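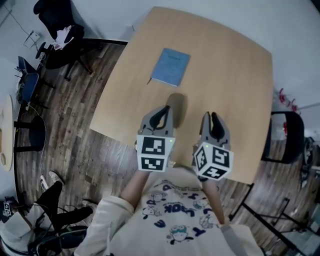 The notebook table during a session. Grippers in hand, pen poking out under the notebook.

Home > Blog > Robots > Teaching by hand

Posted in: Robot learning, Work notes

I spent most of September holding a pair of grippers over a table and moving a notebook. I said I would write up how the hand-held sessions went, so this is that post.

The job sounds like nothing. Pick up the pen, open the notebook, put the pen down in the fold, close the notebook. We want the arms in the Kinnear room to do it, and to get there they need a lot of demonstrations from a person. Last year we did all of our demos by remote control. You sat at the leader arms, watched two screens, and the real arms copied you. It worked, but it was slow. On a good day I got 45 usable takes before my shoulders gave out, and thin things like paper covers were the worst part because I couldn't feel when I had hold of one.

With the hand-held grippers you do the task yourself, at the table, with the same kind of fingers the robot has. The marker blocks under the fingers let the software work out where each hand was. You still can't feel the paper the way your own fingertips would, but you can feel the table through the handle, and that is enough to slide a pad under a cover.

Ruoxi Duan set the target at 420 takes for the notebook. We split it between three of us, Ruoxi, Walid Smadi and me. A take runs 25 seconds if nothing goes wrong. The resetting is what eats the day. You close the notebook, turn it a bit, move the pen somewhere new, pick up the grippers again, check both lights, and start.

Some things I wrote down as I went.

Start with the jaws in different positions. My first batch all began with both hands wide open, and Walid pointed out that the policy would probably learn that as part of the task.

Don't rush the easy part. I was slow and careful opening the cover and then I threw the pen down. When we replayed my takes on the arms, they did the same thing, only harder. I redid those.

Keep the marker blocks facing up where you can. If I rolled my right wrist too far the tracking jumped, and the take was no good. We lost 8 in one afternoon that way, all mine.

Stop and fix your grip between takes and not during one. It leaves a little twitch in the data and you can see it when the arms play it back.

Sleeves matter less than I expected. I thought long sleeves would be a problem and nobody's takes got thrown out over them.

I also found I got worse after lunch. My takes from before noon were smooth and the ones from 3 p.m. had a lot of hovering in them, where I had the gripper over the pen and was making up my mind. Walid was the other way around, so we swapped. He took the afternoons.

We haven't given up on remote control. For the drawer task it is still the better choice, because the arm has to reach in at an angle that a person standing at the table wouldn't pick. Emília Kuruc is running those and she is a lot more patient with the leader arms than I am. She says the lag doesn't bother her once she stops looking at her hands.

The first training run on the notebook takes is going now. Early results on the pen are decent. The cover is hit and miss, mainly when the spine is turned toward the right arm, and I only have a few takes like that, so I will be recording more of those next.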